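Filed under: Build Guides > Arms and Grippers
19 comments | 3 shares

Section 3. Gripper set-up and first picks

By now the arm should be bolted down, and you should have stopped apologizing to whoever owns the bench. The steps below assume the Postbridge controller board and the printed fingers from Section 2.

1. With the power off, push the fingers apart by hand. They should move together. If one sulks, loosen its base screws a quarter turn and try again.

2. Power up and open the Filtalgate panel. Set GRIP_OPEN to 255 and GRIP_FORCE to the lowest value it accepts. You will want to raise the force. Everyone does.

3. Jog the arm over a thin strip of wood and stop with the gap above it.

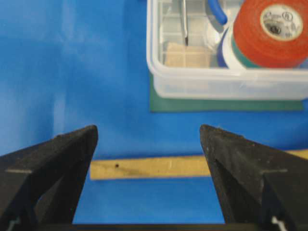 4. Lower in small steps until the tips are level with the work, then close. If the fingers meet at an angle, go back to step 1 and be more honest about the screws.

CAUTION: Keep your hands out of the gap while the controller is live. The fingers are plastic, but the motor behind them has opinions.

5. Lift, hold for 3000 ms, and set down. Repeat until you get bored, then do it once more — slippage likes to wait for that one.

6. Move on to round things. Spools are good practice and roll away only when you are filming. Open the gripper fully before you come down over a bin, and set the Z floor above the rim. The Fodetti firmware will cheerfully drive through a rim if you let it. 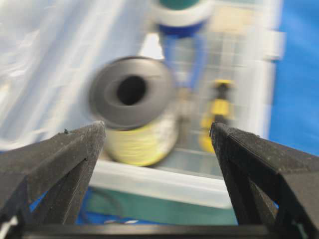 Can I use the same force setting for wood and for spools?
Start with the same one, then save a separate preset for each once you know what slips.

NOTE: Presets are stored under the name of the active tool. Rename the tool and they vanish from the list, though the Lâm add-on can bring them back with "Rescan."

7. Save the profile, park the arm, and switch off at the wall. Camera alignment is in Section 4.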